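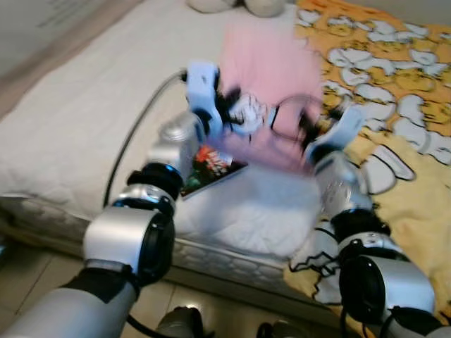 Reading notes, April

I finished the Pacheco at last. Eusebio Pacheco's book on doubt and habit has been on my shelf for two years, and I had started it twice before and given up both times in the chapter on method. It is 197 pages without the notes, and the notes add a lot. My copy is the Brurberg paperback, which has small type and a spine that cracked at page 155.

The argument is fairly simple once you get to it. Pacheco thinks that most philosophers who write about scepticism treat belief as something you decide on, a bit at a time, after looking at the evidence. He says most of what we believe was never decided at all. We grew up into it, and we keep hold of it in the way we keep hold of an accent. So when the sceptic asks what reasons I have for thinking that other people have minds, the right reply is that I never had reasons, and that I don't become irrational by admitting it.

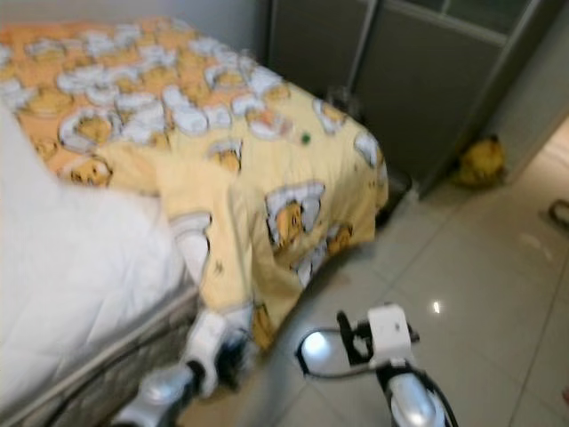 I agree with about half of that. The part on childhood belief is good, and he is careful to separate what a child is told from what a child simply acts on. Where he loses me is the step from "I never had reasons" to "no reasons are owed". Someone brought up with a nasty prejudice never had reasons for it either, and I still think they owe one. He does see the problem. He gives it four pages near the end and says that prejudice is a belief that gets challenged in ordinary life, whereas the existence of other minds is not. That may be true, but it makes the whole thing depend on which challenges happen to come up — and I don't think he wants that.

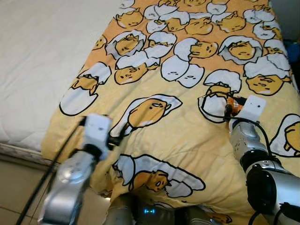
Egg-print bedcover, with the mattress showing at the corner.

Wai-kit Siu lent me a long review of the book from the Cuka newsletter, which makes a similar complaint in a crosser tone. Siu himself thinks I am being unfair, and that Pacheco only means reasons aren't owed until someone asks in earnest. I went back and reread the chapter with that in mind. It reads better that way, but I can't find a sentence where he says it. 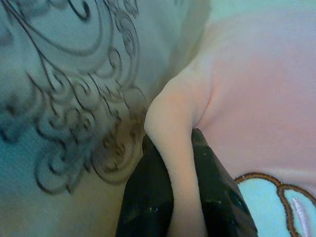
The translation is a bit stiff in places. "Custom" and "habit" are used as if they were the same word up to chapter five and then turn out to be different, and I had to go back and mark them all in pencil. There is an index but no bibliography, so every reference has to be dug out of the notes.

Next is the Somboon lectures on memory, which are shorter. I'll write those up when I've read the second half.

Contact | © Reading notes, all posts | Back to top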